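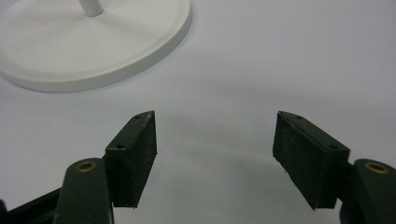

Tips for getting along with a hand-held gripper kit

I've had the Fornus kit on my kitchen counter since January, and I've been meaning to write up what I've learned before I forget it all. If you're new, it's the rental where you squeeze a gripper through ordinary chores and send in the recordings, and a robot somewhere learns to tidy up from them. They ship it in a padded box, you keep it for 15 days at a time, and you can renew if you like it (I've renewed more than once, which tells you something!).

Clear more space than you think you need. My first try was on the breakfast table with the fruit bowl, the mail and the napkins all shoved to one end, and I spent the whole time bumping my elbow into bananas. Now everything goes on the floor or in the sink before I start. A plain, pale tabletop is the nicest to work on – dark pads show up so well against it that you can tell right away if you're coming in crooked.

Open the jaws all the way before you reach. I used to set off half closed, the way you would with salad tongs, and I knocked over every standing thing in the house. Stands and holders with a round base and an upright rod are the worst for this. Come in low and slow, get both pads past the rod, then squeeze. If you have to nudge the base first, nudge it with the flat of a pad and keep the corner out of it.

Wipe the pads. Oh my goodness, wipe the pads. They're black with a bit of texture to them, and they pick up every speck of dust and flour in the room. The booklet says a dry cloth. I use a barely damp one and then a dry one, and a strip of painter's tape pressed on and peeled off gets whatever is left. No dish soap! I did that once and couldn't hold on to a thing until I'd rinsed them twice.

While you're at it, look at the little screws on the pads. Mine worked loose after a long weekend of sorting silverware. A quarter turn with the small driver from my sewing machine kit did it, and I check them every time I change the battery now.

Short sessions beat long ones. I do 4 rounds, put the thing down, shake out my hand and go do something else. My friend Gadisa Teshome has the same kit and does his all in one go after supper, but he also has hands like a baseball catcher. If your thumb starts to ache, stop there, whatever the app says.

About that app – it's the weak part of the deal. It's made by Degefa, who do the scheduling side, and it logs you out whenever the phone goes to sleep. Turn off the screen lock before you begin. Uploads are slow too, so I start mine before bed and it's finished by breakfast.

A few small things:

Take off rings and push up long sleeves.
Keep the box and both foam trays, you'll want them for the return.
Pick things with a bit of weight to them at first. Empty paper cups are miserable.
Set the return date on your calendar the day it arrives.

Is it worth it? The deposit is $108 and it came back in full both times I swapped kits. I tried the Brurance one for a month as well, and it's lighter but the squeeze is stiff and my wrist didn't care for it. I'd go with the Fornus if you can get it. The pickup counter in Skekbridge usually has 2 or 3 on the shelf, and they'll show you the grip if you ask. Go in the morning, the line gets long after lunch.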